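How Does a Robot Hand Learn to Pick Things Up?

Think back to when you learned to tie your shoes. Somebody probably showed you once, and then again, and then you tried it yourself and made a terrible knot, and then they showed you some more. Robots learn in much the same way, only they need a great many more turns than you did!

At a workshop in Kustville, Napaporn Chareonsuk spends her mornings being a sort of teacher for a robot named Hudari. She wears a special glove, and when she curls her fingers, Hudari's fingers curl too. While she guides the hand to a shelf or a rack and has it reach for something, a computer saves what the robot's camera sees and how every finger moves. One whole try, from start to finish, is called an example.

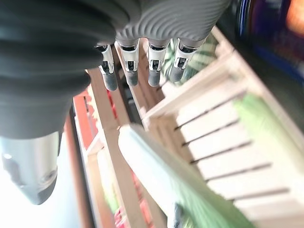
You might wonder why one good example isn't enough. Well, suppose you only ever practiced catching a ball in your own backyard, with the same ball, thrown by the same person. The first time a cousin threw you a different one, you might drop it. So Napaporn changes things between tries. She turns the rack a little, or moves the lamp, or swaps a soft thing for a hard one. On a good day she and her partner, Boonsong Saithong, save about 80 examples between them, with a nice long stop for lunch.

By the end of April they had 1,942 examples. Boonsong watches them all again afterward and puts a label on each one, such as "picked up" or "dropped." The dropped ones are worth keeping, too — they help the computer tell a good grip from a wobbly one.

Then the computer goes through the whole pile, over and over, looking for patterns. After that, Napaporn takes off her glove, and Hudari has a try with no one guiding its fingers at all.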